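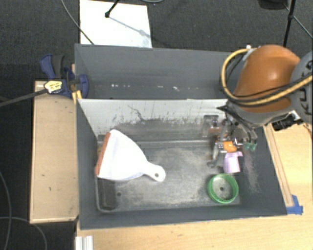 Filed under: Student Work / Design and Everyday Objects

Small Household Things in a Shared Box: A Study from Findon House

Project report by Nisha Sisodia
February 11, 2026

1. Background

In Findon House each kitchen is shared by several rooms. When a student moves out, the big things are usually sold or given to a friend, but the small things stay behind. They are cups, dustpans, lids, brushes, rings and holders of different kinds. They go into one open box under the worktop, and after some months the box is full and the new students do not look into it any more.

I wanted to find out what is really inside such a box, and which of the objects could be used again if they were easier to find. My first plan was to study all the kitchens in the house. This was too much for one term, so I chose the box from the second floor kitchen.

2. How the work was done

The box holds 45 litres. I emptied it in October on a large table and sorted the objects by the use they had in the kitchen, as far as I could understand it. Every object was weighed on a kitchen scale, and I wrote down its longest side. Parts which clearly belonged together, for example a jar with its own lid, were written as one object.

Sorting by use was more difficult than I expected. A cup can be for drinking, but in a shared kitchen it is also for measuring rice, for holding toothbrushes or for watering a plant. I put every cup under "drinking" and made a note if there was a sign of another use. For a ring without a name or a mark it is even harder. It can be a cutter for dough, a stand for a round pot, or a part of something which is already lost. These objects went into a group called "not known".

3. What was in the box

There were 47 objects with a total weight of 2555 grams. The largest group was lids and containers without a partner. After that came cups, and then the cleaning things -- dustpans, small brushes and one window wiper. The group "not known" was small in weight, but it took most of my time.

Dustpans deserve some words of their own. They are flat and wide at the front, so they do not stand well and they cover everything which lies under them. Two dustpans in the box were hiding almost all of the smaller things. A dustpan very often has a hole at the end of the handle, and with one hook on the wall it would not need to be in a box at all. The kitchen on the second floor had no hook.

Cups have a different problem. They can be put one inside the other only when they have the same shape. In a box with cups from many owners they lie on the side, they roll, and each one takes the space of two.

4. The trial

I asked the students of the floor to choose what they would like to keep. The objects were laid out on the table for three evenings with a sheet of paper where people could write a mark beside the number of the object. The chosen things together weighed 1164 grams. All the cleaning things were chosen on the first evening. From the group "not known" only a few pieces were taken, mostly the round ones. One student uses a ring as a stand for her hot pan, another keeps his cable in one.

For the things which were kept I changed three points in the kitchen:

-- a row of hooks from Drallon beside the door, for the dustpans and the brushes
-- a low tray from the Tovora series for the cups, so that they stand upright
-- a smaller box for everything else, with a label on the front

The remaining objects went to the Chaturvedi repair shop, where they take spare lids, or to the recycling point.

5. Results and open questions

At the end of term the dustpans were hanging on the hooks when I checked, and the tray was in use. The small box was half full again. I think the label was not clear enough. It said "Various", and people understood this as "anything". A better label could be "Small parts, please take".

My method has weak sides. I studied one kitchen only, and I live on that floor, so some people perhaps chose more objects in order to be kind to me. The weight also says little about value, because a light brush is used every day and a heavy jar can stand for years.

I would like to repeat the sorting with the box from the ground floor kitchen, where there are more rooms and more cooking. The list of objects and the sheets from the three evenings are kept in the project folder, and other students can ask me for a copy.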